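Search this forum
Last updated: May 2, 2025

Lime wash over old gypsum plaster?

shahnaz_d
My hallway has 16 square meters of old gypsum plaster. I want to put lime wash on it. Do I need a primer first?

Rezaul T.
Yes, a mineral primer. Without it the wash turns to powder on your sleeve.

dwhitlock52
I disagree. I did two rooms with no primer, only thin coats on a damp wall, and they are still fine.

Rezaul T.
Maybe your plaster was more rough. On smooth gypsum I would not risk it.
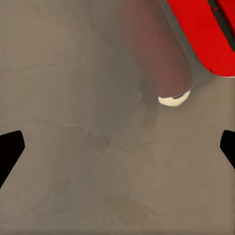

1 min read

sandamali_h
I like a greyish tan with soft, uneven patches, warmer in one place and cooler in another. For this you need a wide brush and short crossed strokes – a roller makes it flat.

shahnaz_d
Thank you all. I will try primer on one side of the door and none on the other.

2 shares · 69 comments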